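## Why red runs into white

Polyester dyeing looks simple on paper. A disperse dye is milled fine, suspended in water and driven into the fiber under heat and pressure. On cooling, the fiber closes and most of the dye stays put. The trouble is the portion that doesn't, and reds are the usual offenders.

At the Panmont mill outside Kesteritz, the lab logged 76 complaints of staining in one January. Of those, 27 involved a red panel sewn to a white one. Bogdan Walczak, who runs the dyehouse, traced most of them to the heat press. "The cloth passed the wash test," he says. "Then somebody put a number on it."

The mechanism is thermal migration. Small dye molecules move outward when polyester is reheated, collect at the surface and transfer to whatever lies against it. Larger molecules move less but take longer to dye, and dye time is what a mill sells. Panmont's older recipe used a small-molecule red with a six-minute rinse. The replacement, bought from Bondus, needs a second reduction clear to strip loose dye from the surface. 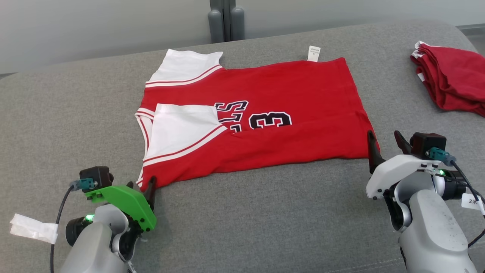 The second clear adds water, caustic and an extra drain cycle. On lots under 2,000 meters, Walczak considers it a loss. The mill runs it anyway on any red intended for paneled garments, and skips it for linings and solid colors.

Testing has changed too. Swatches are now pressed against white multifiber strip after finishing, at the customer's stated press temperature, and graded on the gray scale. Urbańczyk, the cut-and-sew shop that takes most of the red, rejects anything below grade 4. Its press settings are printed on the lot card beside the shade number.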